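Tutside Evening Classes – we are looking for a computer basics tutor

Clerkau, posted 05/03/2024

Our little school has been teaching grown-ups in the evenings for longer than most of us care to admit, and we would love to find a kind, patient person to take over the beginners' computer class. Many of our students have never sent an email with an attachment, and a few are nervous about touching the mouse at all, so a calm manner matters far more to us than a long list of diplomas.
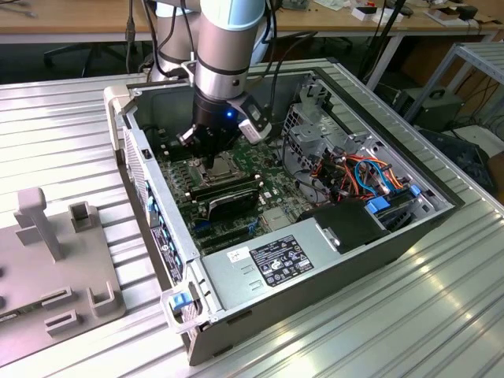

The class runs for 30 weeks, two evenings a week, and pays $35 an hour, with preparation time paid at the same rate. You would have up to a dozen people in the room, and we do our best to keep it that way – small groups get to know each other, and they come back.

Most of the course is everyday stuff: writing a letter, saving photos, paying a bill safely. Toward the end there is one evening on what lives inside the box, and it is always a favorite.
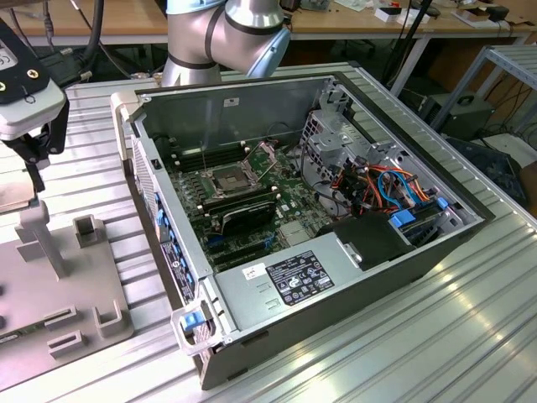 A desktop tower with the side panel off and the green motherboard showing.

You don't need to be a repair person for that evening, and our handouts will carry you through it. We do ask for some experience teaching adults, in any subject at all (cooking counts, and so does choir!).

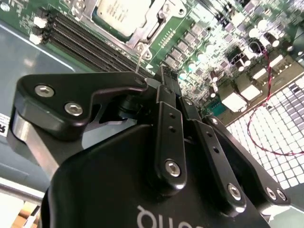

Our building is on Jaramillo Street, close to the Trino bus stop, and there is free parking in the back after six. The new term starts in August. To apply, please send us a letter about yourself, a page or so is plenty, and the names of two people we may call. Drop it off at the front desk or mail it to the school office.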